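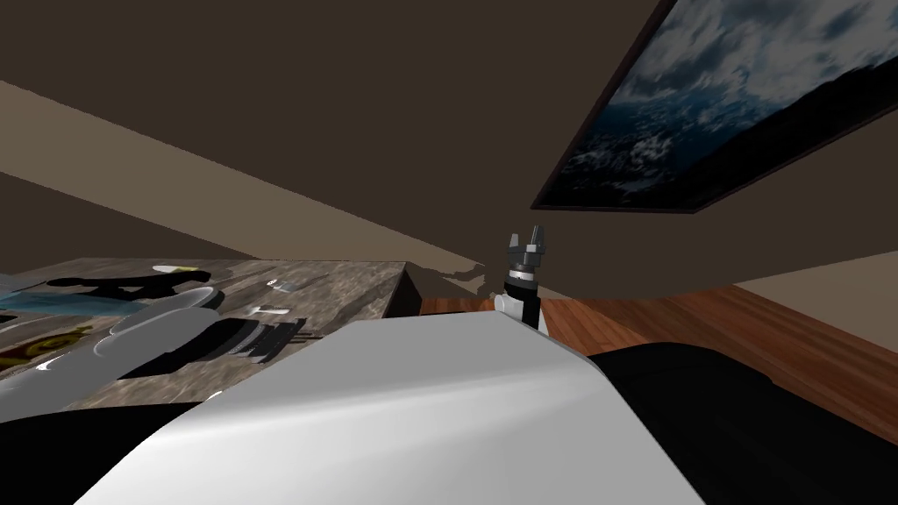 Head view in the simulator, table-clearing task, gripper open near the right end of the table.

Posted 16 March 2022 by Nidia Henao
Reading time: 4 min

Re: [teleop-users] Head view tilt and where to start an episode

Sakda Phuthong wrote:

> We are recording table-clearing demos in the Hedlund room and
> two of our operators keep asking for the head view to be
> levelled before it reaches the headset. They say they reach to
> the wrong side of the plate when the head is rolled. Is there
> a reason the recorder stores it as is? Also, should the arm
> start from the home pose every time, or can we start from
> wherever the last episode left it?

Sakda,

The recorder stores what the head sees because the policy will get the same view at run time. If you level it for the operator, the operator is working from something the policy never has. We tried a levelled view at Cudbridge in the first batch. Operators liked it, and then made wrist corrections that had no visible cause in the stored video. Those episodes were hard to learn from and we dropped them.

That said, a strong roll is tiring. Look at the still at the top. The table edge runs on a diagonal, and the white body shell takes up most of the lower centre. A person can work in that view, but not for a full session. What we do now:

1. Limit head roll in the operator profile. Ours is set to 10 degrees. The still was taken with the limit off.
2. Leave the stored view alone.
3. Give the operator a second, fixed view on the side monitor, unrecorded, for checking depth only. Ask them to glance at it between reaches and not during one.

On reaching to the wrong side: check the hand controller mapping before you blame the view. If the mapping follows the base and the head is rolled, a straight push to the left will look like a push up or down the slope. Uthai changed ours to follow the head and the complaints stopped the same day. The setting is per operator, so it has to be changed for each one.

On start poses: do not start from wherever the last episode ended. You will get a run of near-identical starts, all of them close to the drop-off point. Do not use home every time either. We draw from a set of four poses, with the gripper open in each, and add a small random offset. One has the gripper just past the right end of the table, much like the still.

For thin items such as the two utensils, have the operator slow down before closing the fingers. The simulator's contact model is poor on thin metal parts and a fast close will push them away. We kept 101 utensil grasps out of 202 recorded, and most of the rejects were fast closes. The plate is much more forgiving – grasp at the rim.

I can send the operator profile if you want it. Samran has the newer version, with the start poses included, but it has not been tested on the Roledton build.

Nidia

Recent in this list
- Episode trimming: how much idle time to keep at the end
- Controller drift after a long session (Thongchai Hemmin)
- Jesunside room file, missing textures
- April call: agenda items wanted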